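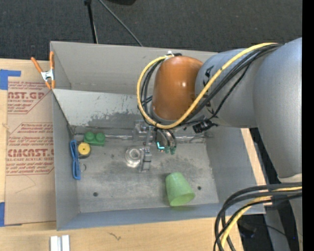

Gray bin on the light wooden tabletop, open side up. The floor of the bin shows pale scratches, dark smudges and worn patches.

Workshop > Storage and Handling > Bins and Trays > Gray Metal Bin

Gray Metal Bin: Gallery and Condition Notes

This page covers one open-topped metal bin, in service at the Plorkgate workshop as a general parts bin. The notes were compiled by Wajid Malik in January and cover the condition of the bin, the surface it stands on and the cleaning routine. Dimensions and load limits are on the Letach data sheet kept with the purchase records and are not repeated on this page.

Bin floor
The scuffing is surface wear. Pale scratches come from hard parts being dragged across the bottom. Dark smudges are a mix of oil film and rubbed-off metal, and most of them lift with a degreaser. Worn areas do not lift. They are left as they are unless an edge can be felt with a fingernail, in which case the spot is dressed with fine abrasive and wiped down.

The bin carries inventory number 129 in the register. It was entered as new stock in the same order as the Brikness shelving and has not been refinished.

Rim
The rim is checked by hand, gloves on, before the bin goes back into use. A burr on the rim will cut a sleeve long before it cuts a finger, so snagged threads are worth reporting. Small dents are acceptable. A rim that no longer sits parallel to the table is not, and the bin goes to scrap.

Tabletop
Wood was chosen over steel for this station to keep the noise down. A metal bin on a metal bench rings every time a part is dropped in. The drawback is that grit trapped under the bin will mark the wood. Lift the bin to move it — do not slide it. Oil on the tabletop is blotted first and then wiped along the grain.

Floor covering
Dark charcoal carpet, beyond the table. Small fasteners that land on it do not roll far, but they are hard to find by eye. A magnet on a stick deals with the steel ones. Brass and aluminum have to be picked up by hand, working from the table outward. The carpet is vacuumed at the end of each shift and swarf is not to be shaken out over it.

Cleaning routine
Empty the bin completely. Tip out loose grit over the waste drum, never over the sink. Apply Onu degreaser to a cloth and wipe from the walls toward the center of the floor. Leave it for 3 minutes, wipe again with a clean damp cloth and dry at once. Standing water in the corners is the usual cause of rust staining.

Steel wool is not used. It leaves fragments in the scratches, and the fragments rust. For stubborn smudges a nylon pad is enough.

Liners
A rubber liner was tried for one month. It reduced scratching but held oil against the metal and had to be lifted out for each cleaning. The bin is now used bare. Polished or plated parts go in a lined tray instead — see the tray page under the same heading.

Inspection interval
The floor and rim are inspected every 3000 loads, counted from the job cards. The previous interval was 2100. It was extended after two inspections in a row found nothing beyond surface wear. Corrections to these notes go to Wajid Malik at the stores desk, with the inventory number quoted.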